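Pludano Drinks Table Guide
Section 3: Setting out paper cups

Use this section with the Pludano table and any tapered paper cup with a rolled rim. Updated 9th March.

What you need
One case of paper cups (500). The Vulosora dispenser tube is optional and is covered in Section 5.

Stacking the cups

1. Wipe the tabletop and let it dry.
2. Wash and dry your hands. Open the sleeve at the base end so that you do not touch the rims.
3. Slide the cups out as one stack and stand the stack upright on the wood. Keep it clear of the table edge.
4. Check that the rims are evenly spaced from top to bottom. A wide gap means a cup has gone in crooked. Take out the cups above the gap and nest them again.

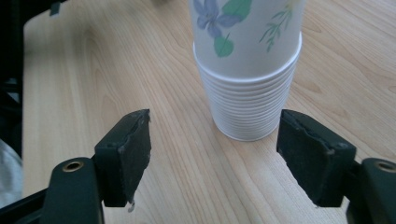
One user wrote to us in October to ask whether two short stacks would be better than a tall one, as guests at her office kept knocking the tall one over. Two short stacks are fine. Leave a hand's width between them.

Separating the cups

5. Hold the stack near the bottom with one hand. Turn the end cup a little with the other hand and draw it off in a straight line.
6. Set single cups down with the open end up, far enough apart to be picked up without touching the next one.
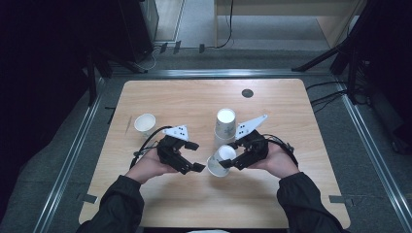 Figure 2. Single cups, with one standing apart on the left.

Note: If two cups come off together, do not pinch the rim to free them. Roll the pair between your palms and pull again.

7. Hold each cup by the lower half of the wall. Press only hard enough to keep it from slipping.

CAUTION: A squeezed cup can open at the side seam. Do not fill a cup that has a crease across the seam.
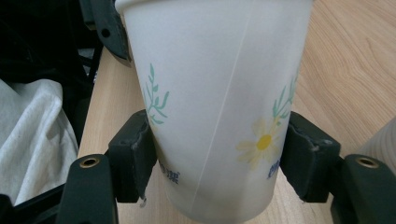 8. Turn printed cups so that the pattern faces the guests.

Checking before use

9. Tip each cup toward you and look inside. The base should sit flat, with no gap where it meets the wall. Throw away any cup with a torn rim.

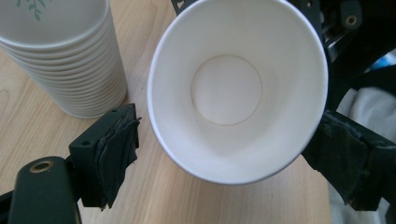 Next: Section 4, Filling and serving
Reading time: 3 min

Return unused cups to the sleeve, fold the end over and store it on its side in a dry cabinet. Presetti lids must be stored separately.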